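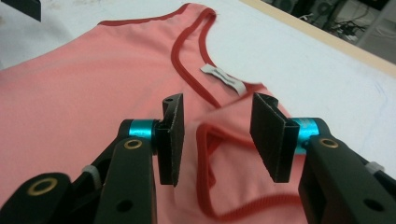
Unit 2: Laying Out and Folding Knit Tops

Garment Care and Finishing, Batville Adult Education
Handout revised 1/18/25

Bring this handout to the table session. The reading for this unit is the Driklow chapter on knits, up to the section on sweaters. Woven shirts with collars come in the next unit and are folded differently.

1. What counts as a knit top

For this unit a knit top is any pullover top made of jersey, rib or a similar stretch fabric: T-shirts, tank tops, camisoles and undershirts. They have no front opening and no collar stand. Most weigh very little, and a light top moves when you brush against it.

Sleeveless tops are the ones students have the most trouble with. A T-shirt has sleeves that tell you where the sides are. On a tank top the only guides are the straps, the armholes and the side edges, and the straps like to flip over.

2. Words used in this unit

Binding: a narrow strip of fabric sewn over a raw edge. It is often the same color as the body, but a contrast color is common on tank tops and makes the openings easy to find.

Neckline: the opening for the head. On most tanks the front is scooped lower than the back.

Armhole: the opening at each side. On a sleeveless top it is finished with binding or a turned edge.

Strap: the part over the shoulder, between the neckline and the armhole.

Care label: usually sewn in at the back of the neck or in a side seam. Read it before pressing anything.

Hem: the bottom edge of the body.

3. The work surface

Use a flat, clean surface larger than the garment. A pale board or tabletop is best for colored tops, and a dark one for white tops. Wipe it down before you start. Crumbs and lint get pressed into knits -- a rib knit holds on to them especially well.

If you use a loose board on top of a table, fasten it so that it does not slide when you pull the fabric toward you. Tape or clips will do. Set the board so that you can reach the far edge without leaning on the garment.

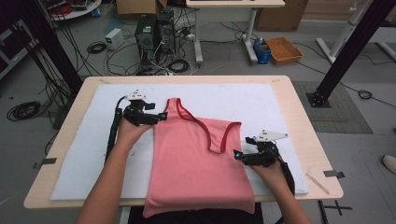 4. Laying out a tank top

Step 1. Hold the top by both straps and let it hang. Shake it once.

Step 2. Lower it to the surface hem first, with the neckline away from you.

Step 3. Find the back neck. If there is a label, use it to tell back from front.

Step 4. Open the straps. Lift each one, straighten it and set it down flat with the binding facing the same way along its whole length.

Step 5. Take hold of both sides just under the armholes and draw them apart gently. Stop when the wrinkles across the chest relax. Do not stretch the fabric.

Step 6. Move down the sides to the hem and line up the front and back layers.

Step 7. Smooth from the center outward with a flat hand. Small ripples may stay in a soft knit. Large creases should be gone.
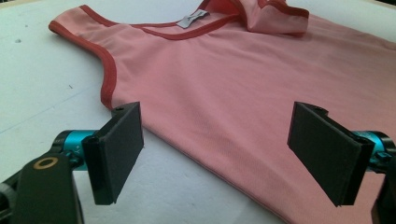

Straps need a second look before you fold. They are narrow, they are cut on a curve, and the binding adds some stiffness along one edge, so a strap can turn over while you are working on the hem. The top on the white table has its strap folded back on itself near the shoulder, with the rust-red edging showing along the upper side of the flap. Folded that way, the top would keep a hard crease across the strap. Lift the flap, lay it forward and check that the two layers of the shoulder match.

5. Folding to the Ferri width

The shelf dividers in the classroom are the Ferri type, and finished folds should be 11 inches wide or less.

Fold one side in toward the center, strap included. Fold the other side over it. The sides should be straight and parallel. Bring the hem up to the base of the armholes, then fold once more toward the neck. Turn the stack over.

Very thin tops can be folded in half again -- check the height against the tops next to it.

6. For the next session

Bring two sleeveless tops of your own, washed and dried. One should have contrast binding if you have one. Clomico folding boards will be on the side table, but do the first top by hand.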